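Nut sorting at Steltthorpe: first stage complete

The returns bench at Steltthorpe has been running its gripper arm on the late shift since August. The arm deals with mixed hex nuts that come back from the Lonville and Coman depots in returned kits. Until now these were tipped out and sorted by hand, by size and finish, at the end of each shift.

The job has been divided as follows. The arm takes one nut at a time from a tub, closes two fingers on opposite flats and moves it to the tray for its size. Anything it cannot grip after 3 attempts is left in the tub for a person to deal with. Threads are still checked by hand with a gauge, as before, and the decision to scrap or restock stays with the bench operator.

Hongmei Tian, who wrote the work instruction, reports that almost 80 per cent of nuts now reach the right tray without being touched. Most of the remainder are nuts that lie against the tub wall or overlap one another, where the fingers have no room to close. Operators are asked to give the tub a shake before restarting the arm. Tubs should not be overfilled.

Staffing on the bench is unchanged at 2 per shift. The work itself has altered. Less time goes on picking and more on gauging, relabelling and clearing stops, and the stops tend to come in clusters. Stojan Đorđević has asked that whoever is clearing stops should not also be booked for goods-in during the same hour. This has been agreed and the Orkora rota software has been updated to match.

Two points came up at the shift meeting. The first was noise from the tray slide, which will be lined. The second was pay grade: gauging is a graded task and sorting is not, so operators who now gauge for most of the shift should raise it with their supervisor and have their task record amended.
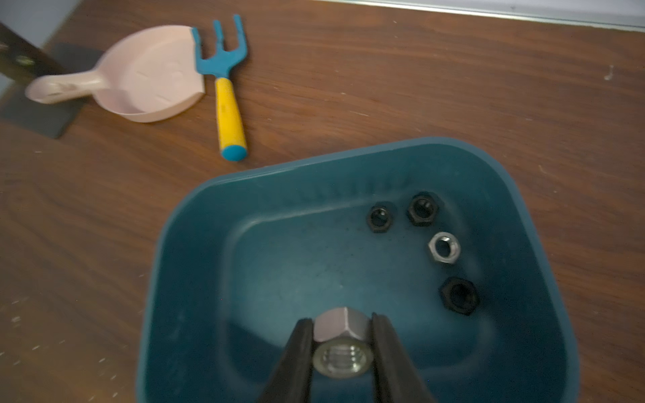

A large silver nut held between the gripper fingers, with smaller nuts on the floor of the tub.

Training on clearing stops takes place at the bench at the start of the late shift. Operators who have not yet done it should put their names on the sheet by the gauge cabinet. The next stage, washers, will not begin until the bench has gone 100 tubs without a misplaced nut.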